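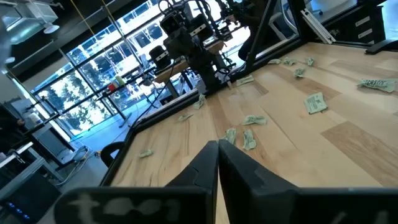 Does a robot know when it has made a mistake? One young reader in Pumness wrote in to ask us that, and oh, what a good question it is!

Usually it doesn't, not all by itself. At the Skyrme workshop a robot was learning to pick up crumpled paper bills, and one day its two fingers closed on nothing at all. The robot carried that nothing across the table, very carefully, and let it go (and then went back and did it again, up to 40 times!).

The fault was a tiny sensor that should have felt the paper and had stopped working. So now, if the fingers shut all the way, the robot stops and waits for a grown-up to come and check. You should keep your own hands well back until then, too.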